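Zandus Desk Set: notes and file list

Read this before you download anything. The set is smaller than its folder listing makes it look, and some of the claims in the first release were too generous. I've rewritten them.

What it is

261 short sessions of people doing small jobs at and near a desk in one room: putting papers in order, shifting things from one side to the other, clearing a surface and laying it out again. The sessions were recorded in April by Dzintra Lukoševičius. Kurniawati Majimbun checked the labels. I maintain the files and get the mail when something doesn't open.

The earlier version of this page said the set covers "everyday office tidying." I don't think it does. It covers one room, with one kind of desk, and people who knew they were being recorded. A real desk at the end of a bad week has receipts under the keyboard and a mug stuck to something. Ours never got that far. If you want mess, look elsewhere.

The room

White desk, wooden floor, bright light. The brightness is a mixed blessing. Pale things on a pale surface wash out, and a sheet of white card can be hard to find against the desk edge. Kestberg, who used the first release for a sorting study, complained about this and they were right.

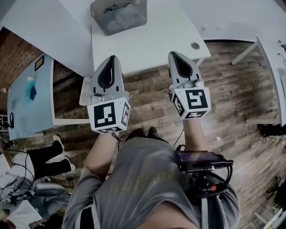
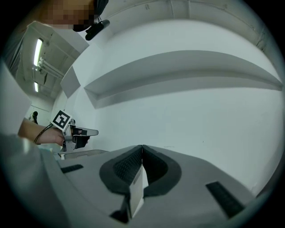 Labels

Each session has one line of plain text saying what was done ("move the folders to the left pile"). There are 447 distinct lines, which sounds rich until you read them. Many differ by a word. "Tidy" and "straighten" were used for the same job by the same person within minutes. We talked about merging them and didn't, so treat the wording as loose.

A second field, "finished," is yes or no. I'd be careful with it. Whether a desk is tidy is a matter of taste, and the two people who marked this field disagreed on 40 sessions. Those are listed in disputed.txt with both answers kept. Please don't quote the yes rate as a success rate. Someone did, in a slide deck, and I'm still getting questions.

Files

sessions/ one folder per session
labels.csv session number, text line, finished
disputed.txt sessions with two answers
removed.txt sessions pulled after the first release
room_notes.txt what was changed in the room and when, as far as anyone wrote it down

removed.txt has 30 entries. Most were duplicates. A few had private paperwork in plain view, and if you still hold the first release, delete those copies.

Known problems

The session numbers have gaps. They don't mean anything.

Furniture moved at least once between sessions, and room_notes.txt records it badly. Don't assume the desk stays put.

The Latuheru loader reads labels.csv with the columns in the wrong order unless you name them yourself.

Terms

Free for study and teaching. Ask before selling anything built on it. Trureck hosts a mirror, but it lags behind, so check that your copy has disputed.txt in it. If it doesn't, you have the old one.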